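26 Oct 2021

# What the Halász orchard tells us about keeping apples through the winter

Project report by Noémi Csizmadia and Jayson Sison, with thanks to our tutor, Boglárka Pálfi

We chose apples for our project before we knew very much about them, which we will admit straight away. Jayson's grandmother used to keep hers in a cold bedroom under newspaper, and Noémi had eaten one of them in February and remembered it as the best apple of her life, so when the list of project subjects came round and "traditional food storage" was on it, we put our names down within the minute. We have had a lovely time with it, and we hope some of that comes through in what follows.

Our main question was a simple one: can apples kept at home, without a fridge or any special equipment, still be good to eat by the end of winter, and which ways of keeping them work best? Behind that sat a second question that interested us more and more as we went along, which is why so many people we spoke to had given it up.

## The orchard

The Halász orchard lies on the slope above Verkden, on the side that gets the morning sun. It has 82 trees, a good many of them older than the house, and Kornél Bakos has looked after them for 14 years. He let us visit as often as we liked, and was very patient about our habit of asking the same question twice (we had forgotten to write down the answer the first time).

The first thing he taught us was that keeping begins with picking. An apple for storing has to come away with its stalk on, and you lift it in your palm and give it a small turn. If it doesn't want to come, you leave it for another week. Apples from the ground go straight into the pie bucket, however perfect they look, as a bruise you can't see in October will be a brown hole by Christmas.

The second thing was that early apples won't keep, whatever you do to them. The soft red ones that ripen in August are for eating on the spot. The late, hard, rather sour ones are the keepers, and they get sweeter in the store as the starch in them turns to sugar.

## The stores we looked at

Kornél puts away 2,000 apples in a good year, in shallow trays in a stone cellar with one small window on the north side. The window stays open until the first hard frost. The trays are slatted so that air can get underneath, and the apples sit in a single layer without touching.

Vaughn Escobedo, who lives further down in the village, has no cellar at all. He keeps his in the garden shed, each one wrapped in a twist of newspaper, in boxes lined with straw. He lost half of them one winter to mice, and now has a lid for every box, held down with a brick.

We also asked at Lolari, the greengrocer's, about bought apples. They told us that shop apples are often kept cold for months before they are sold, so a shop apple in spring may be quite as old as one of Kornél's. Neither of us had ever thought about this.

## What we learned from people

We left a short list of questions at the library and with the families in our year, and we read every answer aloud to each other over several evenings. The older people nearly all remembered a loft, a cellar or a cold room with apples in it, and wrote at length about the smell. The younger ones mostly said they had nowhere cold enough.

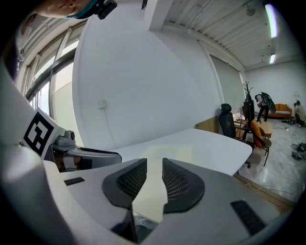 Warm houses came up again and again, in fact, and we think they are the biggest part of the answer to our second question. A loft that used to be freezing is now insulated, and the spare bedroom has a radiator. One lady wrote that she had kept apples happily for most of her life, moved to a flat, tried it on top of the wardrobe and had to throw the lot away.

## Our advice, such as it is

Pick late apples, keep only the sound ones, and put them somewhere dark and cool where the air moves. Keep them away from potatoes and onions, as they take on the taste. Look them over every week and take out anything soft.

If we were starting again we would begin a year earlier, so that we could follow one tray right through from picking to spring instead of relying on what other people remembered. Kornél has promised us a tray of our own from this year's crop, and it is going in Noémi's aunt's porch, with a lid on it.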